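Noonan bench log, April, 2 pm

stick to stand, handheld grippers, both hands. Grid sheet stays on the table

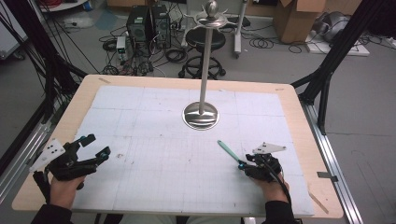 How many demos before we retrain?
82 good ones. Cathal wants the stick approached from the right every time, so toss any that swing over the top.

- right cable drags on the wrist, reroute befor next set
- slow down the last bit, Plirudus log skips on fast moves
- Cathal Ní Bhriain has the Kindville files, ask

2 comments · 8 shares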